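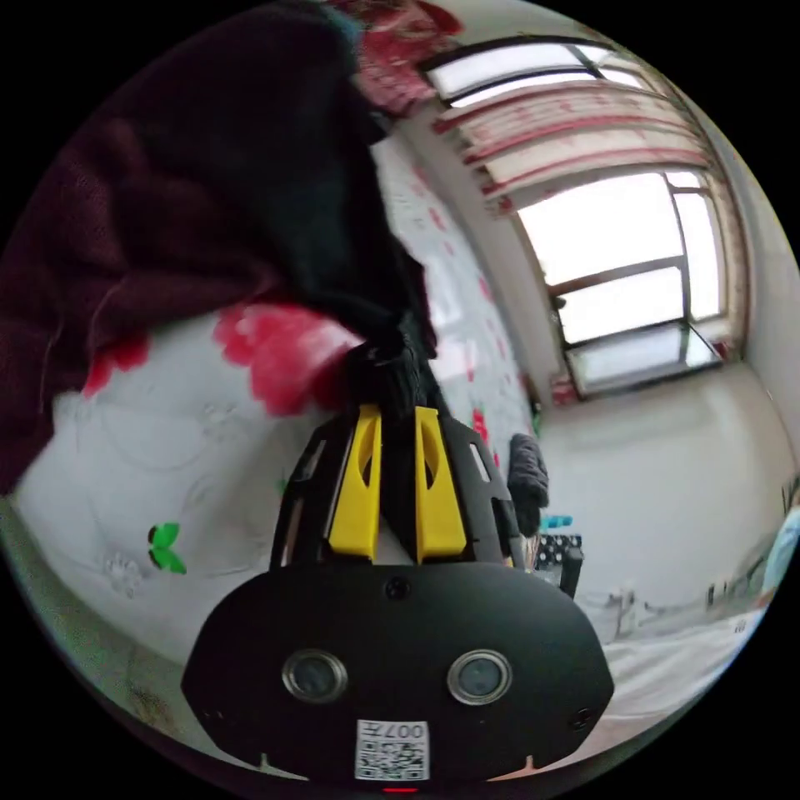 Mitdale is a small online community for people who want to talk about where they live. We host neighbourhood discussion boards, a weekly email digest and a letters page that anyone in our area can write to.

Linnea Nyberg started the site with 11 members and one board, mostly about bus routes and the library's opening hours. We now have 2,000 registered members across Flodberg and Rey. Linnea still runs it, with a part-time editor and a few members who moderate in the evenings.

Reading is free and you don't need an account. To post, you register with your real first name and your suburb. We don't sell member lists and we don't run tracking ads. Our costs are covered by local business notices and by the 200 members who pay a yearly subscription.

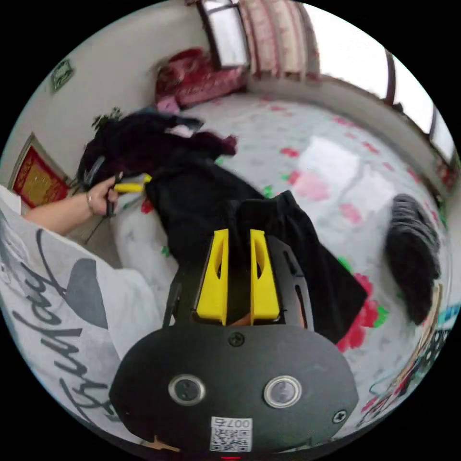 ## How we moderate

Posts go up straight away. If another member flags one, a moderator reads it and either leaves it, asks for a change or takes it down. The person who wrote it gets a short note with the reason, and can ask for a second moderator to look at it.

Letters are different. They are read by the editor before they are published, and the limit is 300 words. We fix spelling but don't change the meaning.

## The software

The boards run on Gidov, which we host ourselves. Backups are made each night at 2 am, so the site can be slow for a few minutes then.

## Contact

Use the form in the footer. We answer most messages within two working days, a bit longer in July.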